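The Low Table Deserves Its Place
Aurel Costache
29 November 2021

My building, the Kekura apartments in Roltley, has a shared storage room on the ground floor, and for the past year it has been filling up with coffee tables. I went down in August to get a suitcase and had to move two of them to reach it. One was oak with a shelf underneath. The other had a tile top and one short leg. Both were perfectly usable, and both had been put there by people who had decided their living rooms looked better without them.

I think they decided wrong.

The case against the coffee table is easy to find. Decorating columns have been making it for years. The table takes up the middle of the room, it collects clutter, it hurts your shins, and it is too low to eat from with any dignity. Take it away and you have open floor. Put a small side table at each end of the sofa and everyone has somewhere to set a cup. I have read this advice many times and I followed it once, for eleven months, in my last apartment.

My complaint about the side tables is that they belong to whoever sits next to them. If you are in the middle of the sofa you have nothing. If somebody brings out a bowl of nuts, it goes to one end, and the people at the other end have to ask for it or go without. Most guests will go without. I watched this happen often enough in my own home to stop blaming the guests. A room with a table at each end is fine for two people who read in the evening and don't talk much, and I have nothing against that kind of evening. It is a poor arrangement for four.

A table in the middle is within everyone's reach. That is the whole of the argument, and I don't think it needs much dressing up. You put the food down and people take it when they want it. They don't need to be offered anything. A shy person will lean forward and take a cracker from the center of a room long before he will ask for one to be passed.

Shiuli Khondokar, who lives two floors above me, disagrees with me about nearly everything to do with furniture, and she made the best objection I have heard. She grew up in a home where people sat on the floor to eat, with the dishes laid out on a cloth. Her point is that the middle of the room can be shared perfectly well without a piece of furniture standing in it. She is right about that. But she also owns a sofa, and so do most of the people who are throwing out their tables. Once you raise everyone seventeen inches off the ground, the food has to come up too. A cloth on the floor in front of a sofa is hard on the back.

The shape matters less than people think. I have had a square one, a long one, and a hatch cover that a cousin turned into a table and that weighed as much as he did. For small rooms I would pick something with rounded edges, for the sake of the shins. Glass is unfashionable at the moment and I would defend it as well. It shows every fingerprint and has to be wiped daily, but you can see the floor through it, and a small room feels less crowded for that. 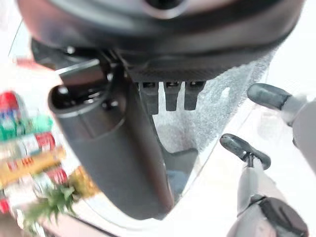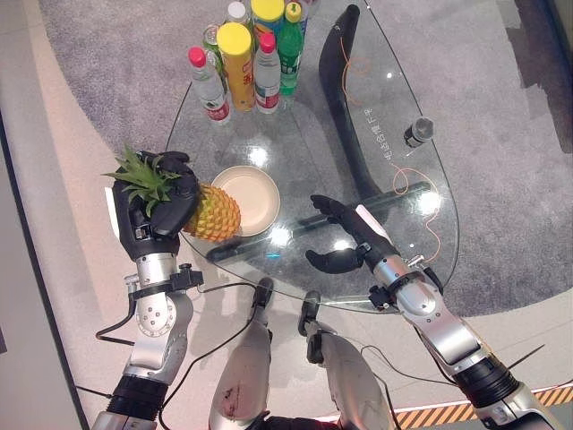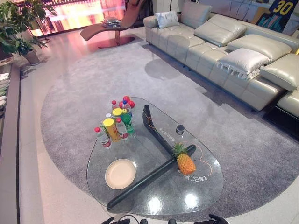
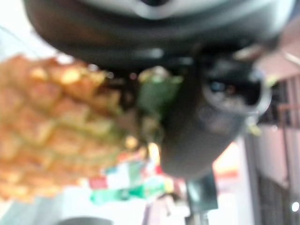

The pineapple is in the second and fourth pictures, the drinks on the glass table in the third.

Clutter is the objection I take least seriously. A table with things on it is doing its job. The catalogs show one with a single large book and a candle, and people compare their own to that and feel they are failing. Nothing in that arrangement is for anybody. I would sooner walk into a room and see a few bottles, a piece of fruit, and yesterday's newspaper, and know that I could sit down and pour myself something.

There is a limit, of course. A table that is never cleared stops being a table and becomes a shelf. In our home we clear it every night before bed, which takes less time than brushing your teeth. Whatever is left over goes back to the kitchen. The mail goes to the desk. My wife's knitting is allowed to stay, and I have stopped arguing about the knitting.

Then there is the question of cost, where I think people are being led astray in the other direction. Stonditz, the big furniture store out by the highway here, had a coffee table in its window this year priced at 1000 dollars. It was a handsome thing. I would be afraid to put a wet glass on it. If you have to hand every visitor a coaster and then watch what he does with it, you have bought yourself a job. The table I have now came from Kumarasinghe, the secondhand place behind the post office, and it cost 66 dollars with delivery. It had two rings on it when it arrived and it has several more now. I couldn't say who made which.

I should be fair about who ought to do without one. People who use a wheelchair or a walker need the clear floor more than they need a place for the nuts. Parents of a child who has just learned to walk will want the corners gone for a year or two, and glass gone for longer than that. Anyone whose room is so narrow that the table has to be climbed past should use the side tables and not feel bad about it. And if you have a large dog with a strong tail, you already know what happens to cups at that height.

For the rest of us, the reason for getting rid of it usually comes down to how the room looks when it is empty. I understand the appeal. I like an empty room too, for a minute or so, when I first walk into it. But I don't keep a living room to look at from the doorway. I keep it so that people can come over and stay for a while, and they stay longer when there is something to reach for. When we had no table, our guests used to drift into the kitchen and stand around the counter for the whole evening, with the sofa sitting unused in the next room. I took this as a compliment to the kitchen for longer than I should have.

The tile-top table from the storage room is gone now. I asked at the front desk and was told that a couple on the third floor had taken it and put a folded piece of cardboard under the short leg. The oak one is still there, behind the bicycles. It needs a wipe and one of the screws tightened. If you live in the building and have a sofa with nothing in front of it, I would go down and have a look.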